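Tapley Hand-Held Gripper Pair, Club Edition
Rusix part no. 1076

Left and right grippers for student teams recording two-handed demonstrations. Each unit has a white plastic jaw section and a marker cube mounted behind it, with fiducial patterns on the faces for pose tracking. Supplied assembled.

Mass, each: 302 g
Cycle life: 1,719 hours at club duty
Storage: 1,000 episodes per card – card not included
Software: Dumora logger, school license

Page updated July 13, 2024. Units shipped before February need the newer cable clip.

Recommended first exercise: cord handling on a small table. The Purkumov student league uses the same task in its opening round, so practice recordings can be submitted without conversion. Keep the marker faces clean and do not cover them with tape or team stickers.

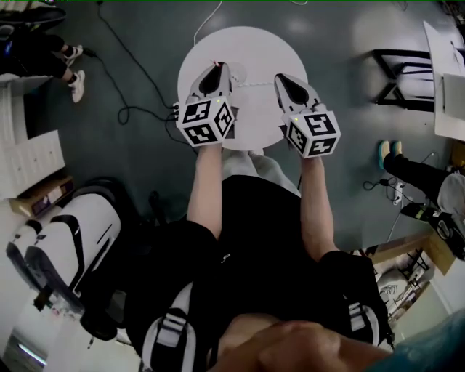 Left and right grippers over a round table, with a thin white cord between the jaws.

Spare jaws are sold in pairs only. Harness and table are not part of the kit.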